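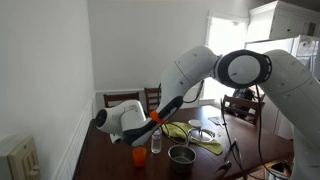
Wednesday, 7.40 pm, waxing bench

Right, back on the base structure business before I forget what I did. Three pairs of the junior rental skis through the bench today, all 140s, all with that chalky grey look along the edges that you get when a ski has been run dry for half a season. Poor things! The kids at Clulport are hard on gear (fair enough, so was I) and these went out nearly every weekend from what I can tell by the tickets.

Pair one: clean, brass brush, two hot scrapes with the soft yellow wax, then left alone to cool while I had a sandwich. Iron was set too high for the first scrape and I got a whiff of smoke, so I backed it off. Whoever uses the iron next, the dial reads low. I've put a bit of green tape where it ought to sit.

Pair two: same again, but I tried the Flornia base cleaner first to see if it makes any difference. Not sold on it yet. It lifts the old klister beautifully, though it leaves the base thirsty and I needed a second coat to get an even colour. I'd keep it for the really grotty ones.

Pair three is the one I want to write down properly. The left ski has a core shot just behind the binding, down past the base and into the wood, so a plain P-tex drip was never going to hold. I cut the edges of the hole square, dried it with the heat gun on low, and bedded a patch in with epoxy. Clamped it with the little block from the Munico kit, wax paper underneath so I don't glue the block on like last time (sorry again about that). It wants to stay clamped overnight. Please don't move it, even if you need the vise -- use the one near the door. 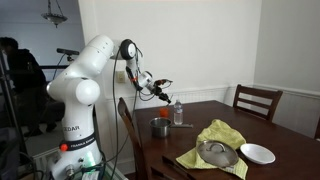
Robot arm at the dark wooden table, gripper up.

Edges: took the side angle to 88 on pairs one and two. I know we argued about this and some of you would leave the kids' skis at 89, but the hill has been boilerplate every morning and I'd sooner they had some bite. Detuned the tips and tails with the gummy so nobody gets pitched over the front. Finished with the 1,000 grit stone, light pressure, three passes. There was a nasty rock burr on the right inside edge of pair two, hard as anything, and I had to knock it down with the coarse stone before the file would touch it. Don't go straight in with the good file on those, it'll just skate and you'll ruin the teeth.

Stock: we're down to the last 40 g of the blue. I'd like to order the Snorradóttir cold wax again, the grey-labelled one, for the race club skis. It's a pain to scrape but it lasted the whole way through March last year and I only had to touch up the skis once. Part number on the old box is 444 if anyone's putting the order in before me.

Still to do:
Unclamp pair three, trim the patch flush with the steel scraper, check it for lifting at the corners.
Side edges on pair three once the patch is flat.
Binding check on all three pairs, toe height too -- one of the boots felt sloppy when I clicked it in.
New bristles for the roto brush, the old one is shedding all over my sweater.

Also, the fluorescent light over the bench is flickering again and it makes base-flat checks a real chore. I've been holding the true bar up against the headlamp, and it works well enough. Heading home, pair three is on the clamp.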